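Ticket 73: Label printer skips every second label
Opened by: Grażyna Tokarz, Osico packing room
Status: waiting on part 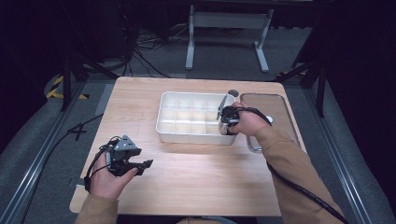 ## Problem

Printer feeds one label, prints it, then feeds a blank one. Started in October after we changed to the Szulc rolls (600 labels per roll). The old Serner rolls ran fine on the same settings. The desktop app is Ilunent and the template has not been touched.

## Tried so far

1. Turned the printer off, waited 10 minutes, turned it back on. No change.
2. Ran the gap calibration from the front button. It fed 12 labels before it stopped. The manual says it should feed two or three.
3. Checked the label height in Ilunent against a ruler. It matches.
4. Put a leftover Serner roll back in. Every label printed.
5. Put the Szulc roll back. Skipping again.
6. Cleaned the gap sensor with a dry swab. Skipping dropped to every fourth or fifth label, then went back to every second one after a few minutes.

## Notes

The backing paper on the Szulc rolls is darker and feels thicker. The sensor may not be reading the gap through it. Raising the sensor level by hand in the driver helped a little, but the setting is lost when the printer sleeps.

Support asked for the firmware version. It is on the self-test page, which I sent with my first reply.

## Next step

Replacement sensor is on order. Until then, small labels go through the front desk printer. Please don't run calibration again on this one, it wastes stock. If the new sensor does the same thing, we return the unopened Szulc rolls.

G.T.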